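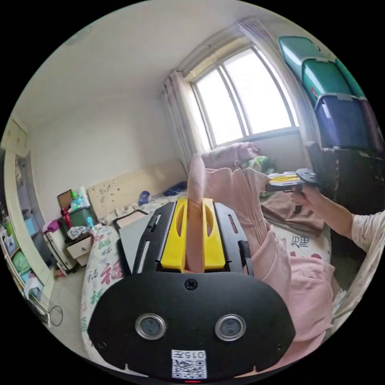 Home News Projects Archive Contact

10 March 2021
By Drahomíra Beneš

Equipment plan: hand-held grippers

The household handling project has drawn up its equipment request for the coming year. The main item is hand-held grippers, which people use in pairs to pick up and fold clothing in ordinary bedrooms. We are asking for 10 more from Dastalier at 851 each. That is below the Pritchard quote, and the Dastalier price includes a carrying case and one set of spare fingers.

A further 3,000 is set aside for consumables and repairs. Fingers and cables go first, so most of that money will be spent on those. Lullix has offered a service contract, but we have left it out for now — the terms cover the sensors and exclude the housing.

The robot arm from Jimier has moved to the second half of the budget. Delivery is quoted at 15 weeks and the lab floor has to be finished before it can be bolted down. If the order goes in on time, the arm should be here in September.

Groups that want grippers from the new batch should send me their numbers before the request is signed. Please list spare fingers separately, and say whether you need chargers. Existing units stay with the groups that have them.

Last updated: 10:15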